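Kullow Regional Libraries takes its touring book program back on the road this October

The Weson Mobile Library returns in October, and this season it's going further than ever — 14 towns, four more than last year, and every one of them with a full afternoon of borrowing, story time and local history.

Kullow Regional Libraries runs the program in partnership with the Boersma Foundation, which has paid for 100 new large-print titles and a much bigger picture book collection. Readers in Steson asked for more audiobooks last time, and we've listened! There are now 60 on the shelves, including plenty of crime and a good stack for the kids.

Borrowing is free for anyone who lives in the region. You can join on the spot with proof of address, and returns can go back to any branch or to the next visit in your town. Story time starts at 3:30 pm at every stop, and under-fives are very welcome to bring a favourite toy along.

The local history table is new this year. Bring your old photographs, letters and school magazines, and staff will scan them for the regional collection while you browse.

The full timetable is available at all branches and on the library website.

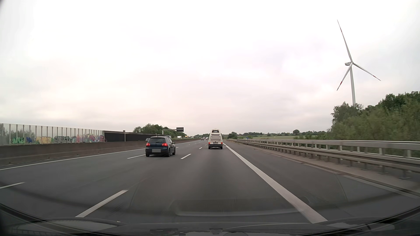

Traffic on the motorway under a cloudy sky.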